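Tremia workshop adds second arm to shared sorting bench

NUDHOLM, 2023-04-20 – Members of the Tremia shared workshop in Nudholm have put a two-arm sorting bench into regular use, following a winter of part-time work on the mounts, the wiring and the control software. The bench handles small wrapped goods and is open to any member who has completed the workshop's induction on powered machinery.

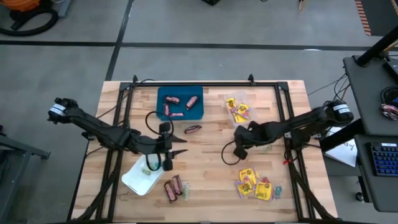
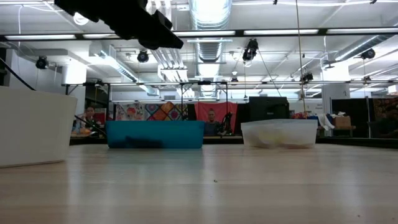
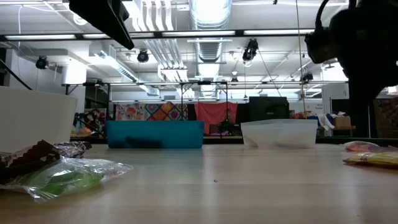 Sweets and bins on the sorting bench.

The bench is the second version of a design the group calls Taltard. The first version used a single arm, which had to cross the whole work area for every transfer and spent much of each cycle travelling without a load. In the new layout the two arms reach inward from opposite sides of a light wooden table, inside a frame of black aluminium extrusion, and either gripper can work over the middle. The frame was cut and squared in the workshop. Bracket positions were taken from a full-size paper template taped to the table, and the arm bases were shimmed until both reported the same height at a reference point in the middle of the wood. Wrapped sweets were chosen as the test goods on account of their packaging. The film creases, reflects the overhead lighting and changes shape under load, so a grip that suits a bar will often fail on a crinkled packet.

Each arm has its own supply and its own fuse. The control program, named Đồng by the member who wrote the first version of it, runs both arms from one machine and passes a short list of target positions to each. A shared zone is defined over the centre of the table, and only one arm may enter it at a time. If the second arm is sent there early, it waits outside the zone until the first has left. The rule costs time but has removed the collisions that bent a gripper finger during early trials.

In the most recent logged run the bench attempted 101 transfers in 60 minutes. Most of the faults were put down to packets lying flat against the wood, where the fingers closed above the edge of the film and came up with nothing. Three failures were traced to a cable loop that was too short and pulled the wrist off its target. The loop has since been lengthened. The log also showed that clear film is found less reliably than printed film, and the lighting over the bench is to be tested with diffusers to reduce glare from the table top.

Work still to be done includes softer pads for the fingers, a fixed stop for the bins so that they return to the same place after being emptied, and a cover for the cable runs inside the frame. A hardware emergency stop is fitted on the operator's side. A second one will be added on the opposite side before the bench may be run with visitors in the room.

Drawings for the frame and the parts list are kept in the workshop's project folder and may be copied by members. The control program will be released with them once the settings for the shared zone have been moved out of the main file. The group expects to finish the finger pads first and to repeat the logged run in September with the same goods and the same bin positions. Members who want time on the bench should enter their name on the booking sheet and leave both arms parked and powered down at the end of the session.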